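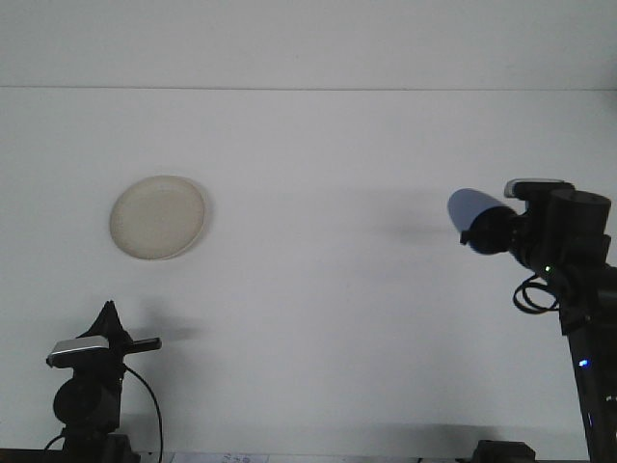
**区分:始業前点検/双腕セル/デモ収集**

# Skilletow 収集セル 始業前チェックリスト(コメント付き)

対象タスク:皿の持ち上げと受け渡し
記入:午前の担当
確認:Majdi Hijazi
使い方:`[x]` 合格、`[ ]` 未了または不合格、`[-]` 該当なし。コメント欄は自由記述。自由すぎる記述は4月に一度注意されたが、改善の見込みは薄い。

## 1. 作業面

- [x] 天板に工具、ネジ、飲み物がない
 - コメント:なし。前回は六角レンチが写り込んだまま午前が終わり、学習済みモデルは六角レンチのある世界でだけ優秀になった。
- [x] 天板の拭き取り
 - コメント:済。乾拭きのみ。洗剤を使うと艶が出て、カメラ側の露出をやり直すことになる。
- [x] 天板奥の継ぎ目に段差がない
 - コメント:指でなぞって確認。目で見ても線はあるが、線があることと段差があることは別の項目なので、線について報告を上げなくてよい。
- [x] 照明の明るさ、ちらつき
 - コメント:影は柔らかい。窓のブラインドは閉。開けたい人は収集が終わってから開けること。
- [ ] 手前側ラベルの貼り替え
 - コメント:手書きのまま。固定カメラからは上のほうしか入らず、字も読めない。印字したものに替えると先月も書いた。先月の自分に同意する。

## 2. 対象物

- [x] 皿は一枚だけ、上に何も載っていない
 - コメント:クリーム色の浅い丸皿。空。
- [x] 縁の欠け、ひび
 - コメント:手に取って一周確認、欠けなし。表面に細かい斑点のようなものが見えるが、汚れか地の模様かで担当者の意見が割れている。洗って変わらなければ模様と呼ぶことにする。
- [x] 初期位置が配置表の範囲内
 - コメント:左上寄りの区画。配置表は毎回引き直すこと。「なんとなく散らす」を人間に任せると、皿は必ず利き手の側に集まる。Drunditz での収集分がそれで、右側に置くとアームが途方に暮れる。
- [-] 予備の皿
 - コメント:予備は棚。収集中に持ち込まない。

## 3. 右アーム

- [x] 土台の固定ボルト
 - コメント:増し締め不要。
- [x] 指先パッドの摩耗、剥がれ
 - コメント:淡い青紫のパッド。端の浮きなし。交換時は必ず同じ色を使う。以前、在庫の都合で別の色にしたら成功率が下がり、原因を探すのに一日かかった。そのあいだパッドは目の前にあった。
- [x] グリッパ上のモジュールのがたつき
 - コメント:少し傾いて見えるが、校正時の角度のまま。親切心でまっすぐに直さないこと。直した場合は校正を最初から全部やってもらう。
- [x] 表示灯
 - コメント:緑と青、いずれも点灯。
- [ ] ケーブルの取り回し
 - コメント:グリッパの下で輪になって垂れている。今のところ可動域の端まで動かしても引っかからないが、「今のところ」は点検用語として認められていない。結束して再確認すること。
- [x] 原点復帰
 - コメント:二回実施、ずれなし。

## 4. 左アーム

- [x] 土台の固定ボルト
 - コメント:異常なし。
- [x] 三角のブラケット
 - コメント:緩みなし。先端が尖っているので、身を乗り出して皿を置き直すときは袖に注意。袖を引っかけた人の名前は伏せるが、本人はこの表の確認欄に署名する。
- [x] 指の開閉
 - コメント:全開、全閉とも滑らか。無負荷での異音なし。
- [ ] ケーブルの取り回し
 - コメント:横に弧を描いて手前の下へ落ちている。右と同じく結束待ち。結束バンドは Jemlow の箱の中。箱に Jemlow と書いていないことも別途直す。
- [x] 原点復帰
 - コメント:一回目で微小なずれ、再起動後に解消。再起動で直ったものは直ったとは言わない、という Majdi の意見をここに記録しておく。

## 5. 非常停止と立ち入り

- [x] 非常停止ボタンを実際に押した
 - コメント:押した。「押せば止まるはず」は不合格。両アームとも停止、手動で復帰。
- [x] 停止時に把持物を落とさない
 - コメント:スポンジで確認。皿で確認したがる人がいるが、皿はスポンジより高い。
- [x] 操作者以外は床の線の外
 - コメント:見学者も同様。説明を始めると人は線を越える。説明する側も越える。
- [x] 操作者の髪、名札の紐、袖
 - コメント:名札は外して机へ。

## 6. 記録系

- [x] 空き容量
 - コメント:午前の分には足りる。午後は要再確認。
- [x] 映像と関節角の時刻合わせ
 - コメント:合格。時刻のずれたデータからは、皿に触る前に持ち上げることを学んだアームができあがる。見ていて楽しいが納品はできない。
- [x] 試し録り
 - コメント:一本録って最後まで再生。冒頭だけ見て「録れてます」と言わないこと。
- [ ] エピソードの通し番号
 - コメント:収集済みは2,131本、目標は3,000本。番号は連続しているが、Obeidat 側の台帳では別の数え方をしているらしく、照合が終わっていない。月曜の打ち合わせまで採番規則はいじらない。

## 7. データの質(点検者の所見)

前回分の見直しで、23本を不採用にした。そのうち15本は操作者が皿を一度で掴めず、掴み直している。残りは開始時にアームが原点にいなかった。

掴み直しの扱いについては意見が分かれたので、方針を書いておく。掴み直して最後まで渡せたものには「回復あり」の札を付け、別の束で残す。消さない。きれいな成功例ばかり見せると、最初に滑った時点で何をしてよいか分からないモデルになる。ただし、わざと滑らせるのは禁止。わざとやった失敗は動きが妙に落ち着いていて、見ればすぐ分かる。

原点にいなかったほうは単純に不採用。急いで始めた結果であり、急いだ分はすべて見直しの時間で返済した。

操作者への依頼:

1. 開始合図のあと、ひと呼吸おいてから動かす。
2. 皿の縁を掴む位置を毎回同じにしない。
3. 疲れたら交代する。疲れた操作者の癖は、モデルが一番熱心に覚える。
4. 途中で鼻歌を歌うのは構わない。音声は録っていない。

## 8. 判定

**条件付き合格。** 左右のケーブル結束が終わるまで収集は始めない。ラベルと通し番号は収集と並行でよい。

- [ ] 右ケーブル結束、再点検
- [ ] 左ケーブル結束、再点検
- [ ] 結束後に可動域の端まで低速で一往復
- [ ] 確認者署名(袖に注意)

追記(Hijazi):結束バンドは箱になかった。Skilletow の隣の部屋に借りに行く。戻るまで誰も電源を入れないでください。皿も動かさないでください。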